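The patience of small machines

Anatole Coste
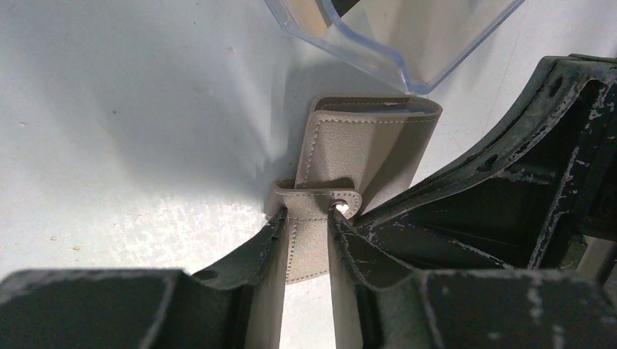 I have been to a good many open days in my life, most of them at schools and one at a sewage works, and I went along to the one at Borkach in April expecting the usual mix of free pens and polite confusion. My brother-in-law works two doors down and had talked me into it over lunch. I came home with the pens, certainly, but also with something I've been turning over for weeks, and I'd like to try to get it down properly before it goes stale. It has to do with how slowly the robots worked, and how much I liked them for it. The one I stood beside longest was handling small leather goods, the sort of thing you keep cards in, and at one point it had a greyish-beige one upright between its two dark fingers, with the little silver snap almost touching the finger on the right and the stitching running neatly down both edges of the flap. The fingers themselves were scuffed and scraped pale wherever they might have met the world. I found I trusted them more for the scrapes. I have a pair of pliers in that condition and I wouldn't swap them for new ones.

Borkach, if you haven't come across it, is a small automation shop out past the rail yards in Rankin, in a long low building that used to store carpet and still smells faintly of it on a warm day. They do handling work, mostly for companies too small to build a line of their own. They had put out 40 folding chairs for the morning talk and people were standing along the back wall well before it started. I'd guess half of us were retired, and the rest seemed to be students, a few parents with children on their shoulders, and some quiet men in work boots who asked the best questions of the day.

The talk was given by a young engineer who was plainly nervous and all the better for it. She told us that picking up a steel bolt is an old problem and largely a solved one, and that the trouble starts when the thing in your hand can bend. Leather folds. A strap hangs one way on Monday and another way on Tuesday. A pocket that was closed comes up open. She said their system, which they call Pisiston (the name has something to do with a dog one of the founders had, and I didn't quite follow it), had been through 1,000 practice pickups on soft goods before they were willing to let a customer watch, and that she could still tell you about the bad ones. People laughed at that, kindly. Then they let us loose on the floor.

Now, I should say where I stand, because I've no wish to pretend I wandered in neutral. I spent the better part of my working life in a shop that repaired luggage and handbags, and I have strong feelings about hands. I've written in this space before about what happened to the trade when the cheap imports came in, and a few of you wrote back to tell me I was being sentimental, and you were partly right. So when I read that somebody was teaching a machine to handle wallets and purses, my first thought was an ungenerous one. I went in with my arms folded. My wife would tell you I go into most places that way.

What unfolded them was the waiting. We've been sold a picture of robots as fast, haven't we? Every bit of footage on the evening news has an arm whipping a car door through the air while sparks fly off behind it, and we've all drawn the natural conclusion, that whatever these things come for next will be gone by suppertime. On the floor at Borkach I watched an arm come down over a folded piece of leather about as quickly as I'd reach for a sleeping cat. It stopped. It shifted a little to one side and stopped again. A boy near me, who might have been seven, said "Come on, come on" under his breath, and his father told him it was thinking, and the engineer said no, not really, but that she liked him saying so.

I have trained apprentices, and I know that pause. You put a soft thing in front of a beginner and the good ones go slow, because they can feel that they don't yet know where it wants to bend. The poor ones grab. I once had a lad who grabbed, and he creased a calfskin flap so badly that I had to ring the owner myself. I'm not saying the machine feels anything, and I'd be embarrassed to be quoted as saying so. I'm saying that the people who built it had clearly decided that not spoiling the work mattered more than the clock, and you could see the decision in the way it moved. That was a decision made by human beings, with customers waiting, and I think it deserves some credit.

Here is where I part ways with the more cheerful of my fellow visitors, though. There was a display board near the coffee urn with figures on it, and one of them said that a client firm, Donska, sends 152 different styles of small goods through its sorting room. The man beside me read that out and said, well, no one would want to do that by hand anyway. I hear this a lot. I heard it about my own trade, usually from people who had never tried it. There were women in our back room who sorted and checked and folded all day, and some of them hated it, and some of them were the finest judges of leather I have ever met. They learned it from precisely that dull handling. If you'd taken the dull part away and left them only the clever part, I'm not sure where the cleverness would have come from.

I put this to the engineer, at rather too great a length (I could see her eyes going to the queue behind me), and she didn't brush it off. She said that the hardest thing she'd had to learn was what to call damage. The first time they brought somebody over from the sorting room, that woman had looked at a tray of pieces the team were quite proud of and set several aside straight away. The folds were wrong. They'd been pressed against the way the hide had been worked. None of the engineers had been able to see it, and once she had shown them, she couldn't make them unsee it. They've had her back every month since, and they pay her for the day.

I'd like to see a great deal more of that, and I'd like to see it written into contracts, so it doesn't hang on the good manners of one small company. If a firm is going to teach a machine to handle what people used to handle, then the people who handled it ought to be in the room and on the payroll while the teaching is done, and they ought to be asked what the machine is getting wrong. It would cost something. A place that can afford to run an arm up and down all winter until it stops dropping things can probably find a day's wages for somebody who never dropped them in the first place.

By mid-afternoon they'd had 200 people through and the coffee had run out. I went back for one more look on my way to the door. The boy was there again, or still there, right up at the tape with his chin on his fists, and his father had found himself a folding chair and given up on getting home. The arm came down, slow as ever. The boy had stopped saying "Come on" by then. He was holding his own two fingers out in front of him and closing them, very gently, on the corner of his programme.

They're holding another one in the fall, and I've asked whether I might bring some old stock from my basement for it to try. There's a box of coin purses down there with kiss clasps that used to defeat me on a cold morning, and I'd dearly like to know how it gets on.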